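Cluller council votes to bring its walk-in clinics back under public control

18 November 2019
231 Shares 12 Comments

Good news for anyone who has ever sat in a Cluller walk-in clinic wondering who was in charge. The city council voted last night to end its contract with Jeltex and bring the clinics back in-house, and the cheering in the public seats went on long enough that the chair had to ask for quiet twice before moving to the next item (a parking matter, which emptied the room).

The change covers all three walk-in clinics, including the one on the Sandu side of the river that was cut back to mornings only in January. Under the plan, known at city hall as Plover, the staff become city employees on city pay and with city sick leave. Patients keep the same buildings, the same phone number and, if all goes well, the same nurses.

Residents have wanted this for a long time. Complaints started soon after Jeltex took over the front desks, and they were mostly about ordinary things: phones that rang out, appointments that disappeared between one visit and the next, prescriptions sent to a pharmacy across town. Parents' groups and the nurses' union took those stories to meeting after meeting, and last night they finally got to hear a roll call go their way.

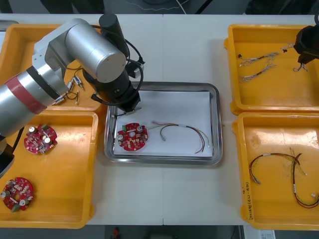

Plover also changes how patients get seen, and that part of the plan deserves a lot more attention than it got in the debate. At the moment everyone who walks in joins a single line, whether they need a flu shot or have chest pains, and the desk works through it in order of arrival. The new system sorts people at the door by what they came for and sends each group to its own nurse. If you want a picture of it, look at the five trays set out on the white table in the photo and imagine a different kind of visit in each one, with somebody watching that none of them gets too full. It's a simple idea, and nurses who spoke at the hearing said they had been asking for something like it for years.

Jeltex has 60 days to hand over. During that time the company must pass along patient records, the appointment system and the leases, and the clinics have to stay open for their normal hours. In a written statement read out at the meeting, Jeltex said it was proud of its work in Cluller and would cooperate fully. It also repeated its view that the city had underestimated the cost of running the desks itself.

That cost was the main argument against the plan, and it's a fair one to raise. The city expects to save the management fee it now pays Jeltex, but it will pick up pensions and sick leave for everyone who transfers. The budget office thinks the two will come close to canceling out in the first year. Members who voted no wanted an outside review before going ahead, and an amendment to that effect was defeated after an hour of back and forth. They did win one thing: the council will get a full report on spending and waiting times after 12 months, in public, with the figures for each clinic listed separately.

Supporters were happy to agree to that. Several of them pointed out that waiting times haven't been published at all under the current contract, so any report would be a step up. Hear, hear! It has been hard to have a sensible argument about these clinics when the basic figures were treated as company business.

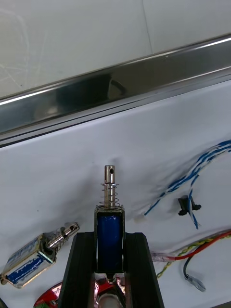 A small push-pull solenoid with a blue coil, held upright.

The Sandu clinic may see the biggest difference. Its afternoon hours come back as soon as the handover is complete, and the council set aside money for an evening session once a week for people who can't leave work during the day. Bus service was brought up too — the stop outside the clinic lost its late run in the same round of cuts — and the transit office has promised to look at restoring it in time for the first evening session. No promise of money yet, but the mood was friendly, and a resident who had come straight from a shift got a big round of applause for asking about it.

Workers at the clinics will get letters explaining the transfer. The union says that everyone now on the payroll will be offered a job at the same grade or better, and that temporary desk staff will be able to apply for permanent posts before they are advertised. There are still details to settle, among them how years of service with Jeltex will count toward vacation time. Talks on that are already under way.

For patients, there's nothing to do for now. Appointments already booked will be honored, prescriptions will go on as before, and the phone line stays put. Anyone who would like a copy of their own records before the handover can ask at the front desk of any clinic, free of charge.

The council will hold an open evening on the Plover plan at the Sandu branch library in January, with clinic staff there to take questions. Doors open early, there will be coffee, and translation is available on request. Written comments can be left at city hall or at any of the clinics until then.

Share this story 60 Likes Join the conversation (12)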